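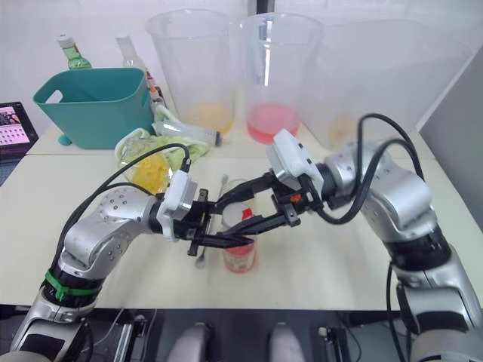
From: Letay Gebremichael
To: drinks-table list
Subject: Re: pitchers and syrups, November

Quick one, on my way out. Answers under Chaltu's bits.

Chaltu Mamo wrote:
> Can we keep the same pitchers as last time? And who has the
> measuring syringe, I can't find mine. Also are we still doing
> the pink one, people asked.

Pitchers yes, the three big clear plastic ones. Rinse them right after please, the yellow stuff dries on. Syringe: look by the teal basket, on the green cloth. If not there Eyvindur has a spare. Pink one yes, same recipe, less sugar.

> What about the tape?

Red tape = syrup, do not drink straight. One strip on the cap, one across the front of the bottle. Old strips are getting scratched up and the cap ones lift at the corner, so redo them if you have teh roll. Wipe the bottle first or it wont stick.

To do before we open:

1. Check tape on every syrup bottle, cap and front.
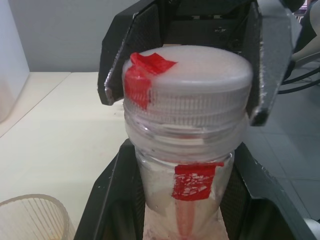

2. Long spoon out, plus one extra.

3. Cups. I have 33, need 4 more sleeves. Visitación is that you?

4. Small jars with lids to Etenesh by noon.

Back online after 6.

Letay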